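Teemu Leinonen
Thread on folding large cloth on a bed when you don't own a table big enough. Flat sheets, throws, drop cloths, curtain lengths. Fitted sheets come near the end and get less attention than people want.

Teemu Leinonen
Baseline first. I weighed everything in the linen cupboard that needs folding: 3,253 grams, dry, kitchen scale, one pile. The shelf it goes on is 50 cm deep and 18 cm clear to the shelf above. All dimensions that follow come from those two numbers.

Teemu Leinonen
Folded packet target is 24 cm deep, so two rows fit front to back with 2 cm to spare. Width matters less. Height per packet depends on the cloth and you will not control it much beyond pressing the air out.

Teemu Leinonen
Work surface: the bed, stripped to the bottom sheet. Leave that one on. A bare mattress has quilting and piping, and both pull at the cloth when you slide it. A tensioned sheet with matte cotton on top is about the best folding surface in a normal house.

Teemu Leinonen
Tension the bottom sheet before you start. Pull at the foot corners, then the head corners, then the long sides at the midpoint. Wrinkles underneath telegraph through thin cotton and you end up correcting the wrong layer.

Teemu Leinonen
Use the headboard as your reference edge. It is the only long straight line in the room at the right height. If the headboard has vertical channels, better again: the seams give you a rough scale along its width. Measure one channel, write it down once.

Teemu Leinonen
Small items waiting their turn go at the far side of the bed. They don't need to be tidy. They do need to be off the area you are sliding cloth across.

Teemu Leinonen
First move for a coloured piece: find a corner, pinch it a little way in from the hem and lift. Don't grab the hem itself. Hems on cheap cloth are stitched under tension and the corner rolls over on itself if you hold it right at the edge.

Teemu Leinonen
With one corner up, put the opposite end under light pull. You want a straight run of fabric between two points and soft folds everywhere else. The soft folds will drop out when you lower it. Hard creases won't, so look for those now.

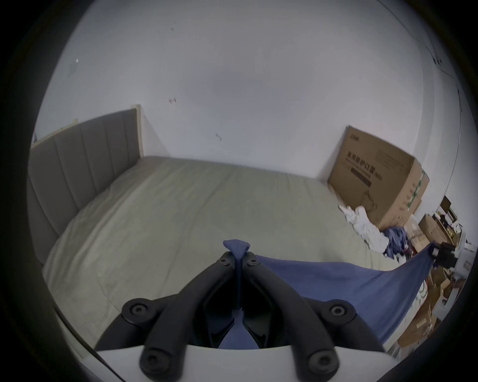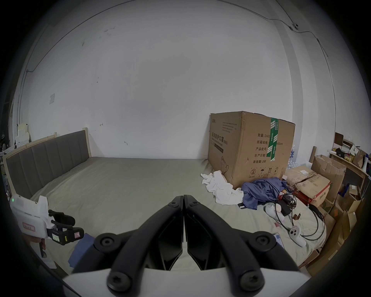
Grey channelled headboard with light wood, pale sheet left on the bed. Same in all three. 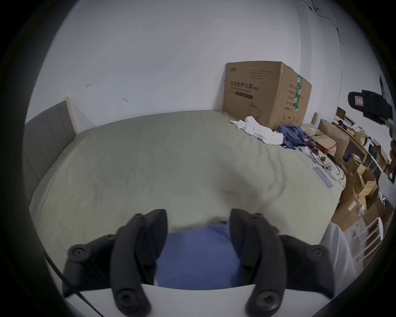

Marjatta Kettunen
Do you fold in half first or in thirds? I've always done halves and my packets come out too deep for the cupboard, every time. Queen flat sheets, if it matters.

Teemu Leinonen
It matters. Halving only gets you the original length divided by 2, 4, 8 and so on. A sheet 260 cm long gives 130, 65, 32.5, 16.25. On my shelf 32.5 wastes 17.5 cm behind it, and 16.25 makes a fat packet that falls over.

Teemu Leinonen
Halve it twice to 65, then go to thirds: 21.7 cm. Under 24, stable, two rows fit. Check your own length before copying mine, as sheets shrink lengthwise more than crosswise and yours won't be 260 any more.

Marjatta Kettunen
Mine came out at 251. So 62.75 and then just under 21. I'll try it on the set I have off the line.

Teemu Leinonen
That will fit a 24 cm row. Do the thirds by folding the raw end in first, so the doubled edge finishes on the outside. The doubled edge faces the front of the shelf and you can pull one packet without grabbing the one under it.

Teemu Leinonen
Back to the order. Longest dimension first while you have the full bed to use. Bring the hems together, line them up at one corner only, then run a flat hand along the edge to the other corner. Any mismatch shows at the far end.

Teemu Leinonen
Mismatch up to 1 cm: ignore it. Between 1 and 3 cm: shift the top layer diagonally, not straight back. Over 3 cm: the sheet was cut off grain or has been washed into a parallelogram. Split the error between both ends and move on.

Teemu Leinonen
Press air out after each fold, from the folded edge toward the open edge. Forearm is better than palm, as it covers more width and leaves no dents in brushed cotton. This takes a few seconds per fold and saved me 4 cm on the finished stack.

Teemu Leinonen
A ruler is worth having within reach. Clear plastic is easiest to read against patterned cloth. You only use it on the first packet. After that the first packet is the gauge and each new one gets laid on top to compare.

Teemu Leinonen
Slippery cloth (sateen, most polyester) creeps on a tight bottom sheet. Lay a scrap of flannel under it. I use half an old pillowcase, opened at the seams.

Teemu Leinonen
Fitted sheets. Nest the corners in pairs, then pair the pairs, lay it with the elastic facing up and fold the curved edge in until you have a straight side. After that treat it as a flat sheet with a thicker end. It will never be as square. Put it at the bottom of the stack.

Teemu Leinonen
Storage boxes. If you're out of shelf and using cardboard, the box needs to be dry, clean and shallow. Tall cartons look efficient but you lose access to the bottom half, and the weight sets creases in whatever is down there.

Teemu Leinonen
Line the carton with an old pillowcase first. Plain brown cardboard can mark light cotton over a season, particularly against an outside wall where there is some moisture. Leave the top flap unsealed if the room is dry.

Teemu Leinonen
Label on the side facing out, with size and type. Colour is a poor label. I had two blue pieces that differed by 40 cm in length and unfolded the wrong one more often than the right one.

Marjatta Kettunen
Tried it. 21 cm deep and the door closes. The fitted one is still a lump.

Teemu Leinonen
Good. Check the elastic side on the fitted one. If you nested the corners with right sides facing, the seams stack in one spot and that's your lump. Turn every second corner inside out before nesting.

Teemu Leinonen
Curtain lengths next month. Those need a different approach at the heading tape and I haven't settled on the fold count.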